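Why first-gen students drop the intro programming course - project report, final version

Group 2, Education and Technology project class

What we set out to do

The question was simple when we started. Students whose parents did not go to college sign up for intro programming at our school at close to the same rate as everybody else. Then a lot of them leave before the second exam. We wanted to know when they leave and what they say about it.

We did not look at whether they are good at programming. Other people have written on that and we didn't have the data anyway. We looked at the calendar, the money, the homework system and the help hours.

Original plan had four parts. We finished three. The fourth (interviews with people who had already left the school) got dropped in July when we saw how few addresses still worked.

Where the numbers come from

Two sources.

First, the enrollment records from the department office, names removed before we got them. 3,757 rows, one row per student per term. Some students show up more than once since they took the course again. We kept the repeats in but marked them.

Second, our own survey. 283 usable answers. It went out through Nakel, the homework site the course uses, as a banner on the login page. So right away there is a problem - people who stopped logging in did not see the banner. We sent a follow up by email to fix this and it helped a little. Still a weak point, see the section on limits.

The survey had 13 questions. It should have had fewer. Answers to the last three are short and grumpy and we mostly did not use them.

First-gen was self reported on the survey. In the records it comes from the financial aid form, meaning students who never filled one in are counted as unknown. We left unknowns out of the comparisons and did not try to guess.

When they leave

Not in week one. We expected week one, because that's when the drop is free and easy. First-gen students in our records leave later than the others, mostly between the first exam and the deadline for getting out without a grade.

Leaving late costs more. The refund is gone by then. Several survey answers say the same thing in different words: I already paid so I kept trying.

Night section is different. There the early drops and late drops are closer together for both groups. Might be that night students have jobs and know sooner that the hours won't work. Might be the smaller room. We can't tell from records alone.

Spring looks worse than fall. We spent a long time on this and have no good answer. One idea is that spring has more people retaking the course, and when we pull the repeats out the gap does shrink but doesn't go away.

What they said

We sorted the open answers by hand. Two of us read each answer separately, then compared, then argued. The main groups:

Equipment. The course page says "any laptop is fine." Any laptop is not fine. The compiler setup in the first assignment does not run on the cheap laptops sold with a locked down system, and students who had those spent the first week or longer finding out. The library lends laptops but the loan is short and you lose your settings when you return it.

Words. The first lecture uses terminal, directory, repo and path with no explanation. One answer: "everyone nodded so I nodded." We got several like it. This came up more from first-gen students but not only from them.

Help hours. They exist, they're full, and they are in the afternoon when people work. The queue closes at 4 p.m. Also a lot of students told us they thought help hours were for people who had one specific question ready. They didn't have one specific question. They were lost in general and felt that did not count.

Grades on Nakel. The site shows a red bar for any test your code fails. Early assignments have hidden tests so the bar is red even when you're mostly done. Students with a brother or parent in the field knew to ignore this. Others read it as failing the class. We think this is the most fixable thing in the report.

Money. Shorter answers here, people don't like writing about it. Paying for the Prollero textbook access code came up a lot. The code is needed for the reading quizzes, and the reading quizzes are only a small part of the grade, so some students skipped them on purpose to save the money and then lost the points and then felt behind.

Belonging. We had a question on this with a scale from one to five and it did not tell us much. Nearly everybody picked three. The open answers were better. People talked about classmates who had already done a year of programming in high school and asked questions in lecture that were not really questions.

The trial with the study groups

This part we ran ourselves, small. We set up 2 study groups for one term, in the Salehi building, evenings. Open to anyone in the course, but the invitation was written with first-gen students in mind. No lecturing. Bring the homework, sit down, work. An older student in the room the whole time, and the rule was that you don't need to have a question.

Attendance went up and down. Big before each exam, close to nothing after. The food budget ran out before the second exam and we do think that mattered!

We're careful here. The people who came chose to come, so saying they dropped less proves very little. What we can report is what they used the time for. At the start it was nearly all setup - installing things, passwords, finding where files got saved. Later it was reading the assignment out loud and figuring out what it was asking for. Actual programming help was the smaller share all the way through, which surprised us and also surprised the instructor.
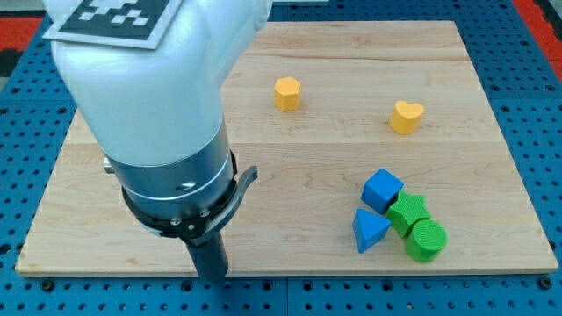
The other thing was talk about what comes after the course. Which major, what the jobs are, do you have to be good at math, does a summer program count for anything if it isn't paid. Nobody had asked us to cover that and we weren't ready for it. Halfway through the term we started bringing the printed major sheets from the advising office, which are out of date but better than nothing. One of the groups kept its own list of questions for advising and sent it over at the end of term. We have not seen the reply.

Comparison with Grilov

We also read the course materials from Grilov, the two-year college that sends us the most transfer students. They teach close to the same content. Differences we noticed: the first week is only setup, done in the lab, on lab machines. No hidden tests untill the fourth assignment. Help hours are in the classroom right after class so you are already there. No access code.

We don't have their drop rates. We asked and were told it would take a formal request, and by that time it was too late for us. Somebody should do this next year.

Limits

Survey reached mostly people still in the course. Said above, saying it again.

Self reported first-gen status and aid form status don't always match. Where we could check a group total against the records it was off.

One school, one course. The instructor changed in the middle of the period the records cover and we did not seperate the terms before and after. We should have.

The study group part has no comparison group.

We didn't ask about disability or about caring for kids or parents. Two answers brought up the second one without being asked.

What we would change

Put the real laptop requirements on the course page before registration opens, with the models that don't work.

Make the first week setup only. Count it for a grade.

Turn off the red bar on Nakel for hidden tests, or change it to gray. We're told this is a setting.

Move some help hours to the evening and write in the syllabus that you can come with no question.

Move the reading quizzes off the paid code, or drop them.

Keep the study groups, pay the older students, and set the food money aside at the start so it lasts through the second exam.

Get the Grilov numbers.

Work split

All of us wrote survey questions. Records cleaning was done by two people, and the hand sorting by all of us in pairs. Study groups were covered in turns. The charts are in the separate file with the cleaning notes, and the survey text is in there too. Chart 4 has the old labels, the corrected one is at the end of the same file.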